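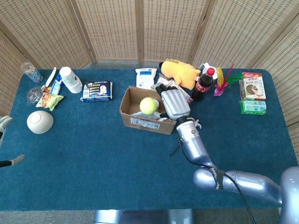 4.2 Screens, dividers and the sense of having a place of one's own

We come now to the part of the study that our participants most enjoyed talking about, and we hope the reader will forgive us for lingering over it. When we first visited the shared studios at Prukora in November, we had expected people to talk mostly about noise. They did, of course, but they kept coming back to what they could see from their chairs, and to who could see them.

Figure 1. A folding divider with woven rattan panels, curved around the back and sides of a table.

The survey drew 1045 replies across the two sites, Prukora and Shirima, and 14 people were kind enough to sit down with us for a longer chat. Many of them spoke of woven screens with real fondness. A solid partition, one potter told us, made her feel she had been sent to the corner, while a screen with small openings let her know that somebody was still there - and that was company enough for a morning's work. Others liked being able to fold a divider away at the end of the day, and several had grown quite attached to a favourite one.

Colour came up more often than we had planned for. We had left it out of the first version of the interview guide, and it was Fengying Xu who suggested, after the early talks at Shirima, that we add a question on table coverings. People described cloth-covered tables as softer and more like home, though a few of the bookbinders found them a nuisance and said so at some length.

We should be careful here. Neither site was chosen at random, and the people who answered were those who had stayed long enough to have opinions about the furniture. The studios at Pullosura, where desks are not assigned at all, may well tell a different story, and we return to them in Section 5. Even so, the wish for a partly closed space ran through nearly every conversation, among newcomers and old hands alike.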